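Uroldale Residents' Laundry Group
Minutes of the meeting held 5 September 2024
Taken by Angelica Umali

We started a little late because everyone had stories to tell about the new drying corner, and it was lovely to hear them. The minutes of the last meeting were agreed without changes.

Socks. We all know how they wander off! It was agreed that we'll keep clipping them to the hanger and hanging it from the wooden rack, well clear of shirts and towels.

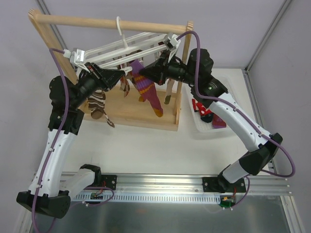
Layug House asked whether pairs should go side by side. After a good long chat we settled on yes, where there's room, though no one will be scolded for a stray. 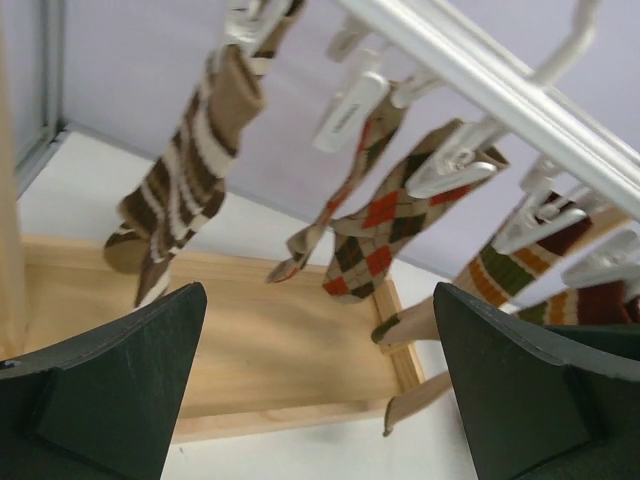 The lost sock box now holds 39 singles, and these will stay out until December so that people have plenty of time to look through them (please do, some are very cheerful).

Money. The balance stands at $461. Matell has quoted $721 for a second dryer, and we felt that was more than we could manage this year. 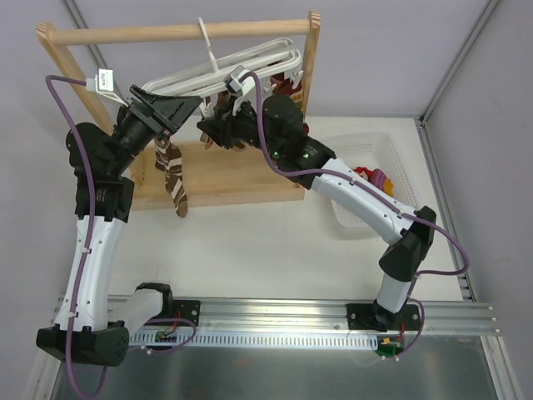

We would still like 4 more packs of clips, and Angelica kindly offered to ask for prices.

Any other business. Thick socks take an age to dry at the heel, so please leave them up overnight if you can.

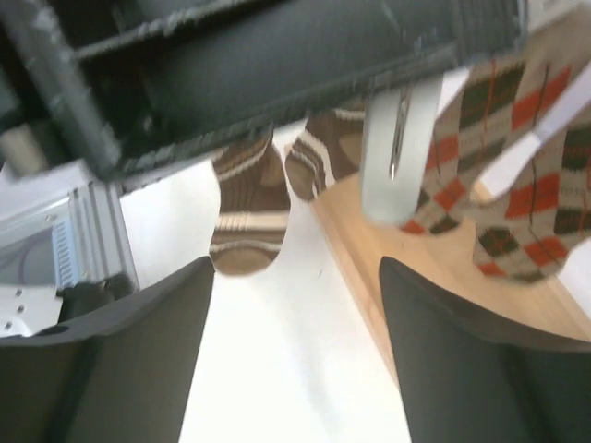
The Zedavance building would like to borrow our sign-up sheet, and we're happy to share it. Angelica will drop a copy off.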